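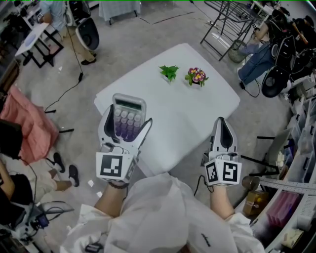

Teaching Jevus by hand: news from the Rellside floor

If you've walked past the big shed at Rellside lately and wondered why grown adults are picking up stationery with tongs, you've caught us in the middle of our favourite stretch of the year. The Jevus collection is properly under way, and it's going so well that we wanted to give it more room in this issue than the usual couple of lines.

For anyone new to the list, Jevus is the learning system we've been building here in Weltport since January. The aim is a two-armed program that can tidy, sort, pass and place ordinary household and office things without having each movement written out for it. It learns from examples, and the examples have to come from people. So we hold a gripper in each hand, do the job ourselves, and record what the hands did and what could be seen while they were doing it.

As of 18th July we have 1405 recordings we're happy to keep. We're thrilled with that! The first fortnight was slow (very slow, and a fair bit of it had to be thrown out), but once people found their rhythm the sessions started to hum along and there are now afternoons when the whole floor is going at once and you have to look where you're walking.

What a session is like

You pull on the recording gear, pick up the grippers and take a moment to get used to having only a pair of fingers on each hand. Everyone finds it odd. Your own fingers feel a surface without being asked, and they'll shift a pen around in your palm while you're thinking about lunch. A gripper opens and closes, and that's your lot. You learn very quickly how much of picking something up happens in your wrists and elbows, and how early you decide which way an object ought to be facing when you put it down.

Then there's a short card with the job on it. Some are plain: pick up the item, hold it upright, set it down on the far side. Some need both hands, like steadying a pot with one gripper while you slide something in beside it with the other. The ones we like best are the handovers, left to right and back again, which look like nothing at all when you do them with bare hands and feel like threading a needle when you don't. We've had people come off a good handover grinning as if they'd landed a plane.

Flat things have been the hardest. A calculator lying on a table gives a gripper very little to get hold of, and the trick is to bring one finger down close to the edge, tip it up a touch and close gently. There are at least three schools of thought in the building about the proper way to do it, and we're delighted, as the system needs to see all of them. If everyone used the same neat method, Jevus would learn one neat method and come unstuck the first time a calculator was pushed up against a flowerpot.

The square markers on the grippers let the software work out where each tool is and how it's tilted. That matters more than you might think. A recording with lovely pictures and a muddled position is no use for training, and in the early weeks we lost a fair few to sleeves and elbows getting in the way. These days the cry of "markers!" across the floor means somebody has let a cuff slide down. Please keep calling it out. It's saved us a mountain of sorting.

Keeping the mess in

We've been asked a few times why the tables aren't cleared and why people are allowed to wander about in the background. It's a fair question, particularly from those of you who've worked in labs where you could eat off the benches.

A system that has only ever seen a bare table under perfect light will know a great deal about bare tables. We want one that can cope with a kitchen on a school morning. So we leave plants on the table, we let the floor look like a floor, and we run different jobs side by side with people moving through behind. The object list has grown to 109 items, nearly all of them donated or bought cheaply at the markets on Yule Street, and we try to pair them differently each session so that the same cup doesn't always turn up beside the same sponge.

We change the room as well. Tables get turned, shelves are restocked, and the lighting is switched between banks so the shadows fall in other places. None of it is random, mind you. There's a plan on the wall by the kettle, and every session leader signs off what was changed before the recording starts. Last year's trial taught us that lesson the hard way, when a whole week of data had to be set aside after we couldn't say which table height had been used. 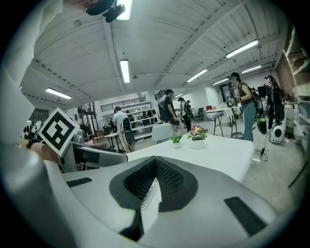 Working in a shared room has its own pleasures too. You pick things up from the people near you. One crew worked out that talking quietly through a job made them slower and steadier, and within a day or so half the floor was murmuring to itself. Another crew found that standing a little further back from the table gave a much better view of both hands, and that's now written into the starter notes. We love this part of it. The instructions we began with were fine as far as they went, but the ones we have now were mostly written by people with sore forearms and good ideas.

On sore forearms: please take your breaks. The limit is 10 recordings before you put the grippers down and swap with somebody, and we do mean it. Tired hands wobble, and they also get sneaky. They find shortcuts, bump the object into place and nudge it with a knuckle, and all of that goes into the recording and has to be found by whoever's checking. There's fruit and a decent biscuit tin at the back, so you've no excuse.

What gets kept

Every recording is watched by a second person before it goes in. They're looking at whether the job on the card was done, whether both tools could be tracked all the way through, and whether anything got in that shouldn't have. We don't throw out fumbles as a rule. A slip followed by a calm recovery is gold to us — it shows the system what to do when a grasp goes wrong, and you can't get that from a hundred perfect goes. If you drop something, leave the recording running, pick it up if it's safe to reach and carry on with the job. If it's rolled under the shelving, stop, press the button and start again.

What we do throw out is anything where the bare hand touched the object, anything where a cable was snagged, and anything where the card was read wrongly. That last group is bigger than we'd like. The cards are being reprinted in larger type, with the left and right hands in different colours, and they should be on the tables by the time you read this.

How Jevus is getting on

We ran an early version on what had been gathered by the end of the first month, fully expecting it to be hopeless. It was a bit hopeless! It would reach beautifully for an object, pause over it and close on thin air. But the reach was right, and the pause was in the right place, and those of us standing there made a noise you'd normally hear at the footy.

The next version had many more examples to go on and it was a different creature. It managed simple pick-and-place jobs with things it had seen before, and it had a decent crack at a few it hadn't. Handovers are still patchy. It tends to let go with the giving hand a moment too soon, and when we went back through the recordings we could see where it had learned the habit. Plenty of us do precisely that. So for the next block of sessions we're asking everyone to hold on with both grippers for a breath before releasing. It feels fussy for the first few goes and then you stop noticing.

Soft things are the other gap. We have heaps of boxes, pots and pens and not nearly enough cloth. If you have clean tea towels, socks without a mate, oven mitts or small cushions you're ready to part with, drop them in the tub inside the Rellside front door. Bright colours and patterns are very welcome, and so is anything a bit faded. Please don't send glass, anything with a blade, or food.

Coming along

There are places left in the afternoon sessions and a couple of evenings. You don't need any background in computing. Some of our steadiest hands belong to people who sew, garden or ice cakes, and left-handers are wanted badly, as we're well short of left-hand-led recordings. A first visit is mostly practice, with somebody beside you the whole time, and your early tries aren't kept unless you're happy for them to be.

Wear closed shoes and a top with sleeves that stay put, and tie back long hair. Leave your bag in the side room so the walkways stay clear, and look out for cables as you cross the floor. The sign-up sheet is at the front desk, and the same list is open by email through the usual Rellside address. Put down whether you'd like table jobs or walking jobs, as the walking ones include carrying gear on your back and aren't for everyone.

The next block opens with the soft objects, tea towels first.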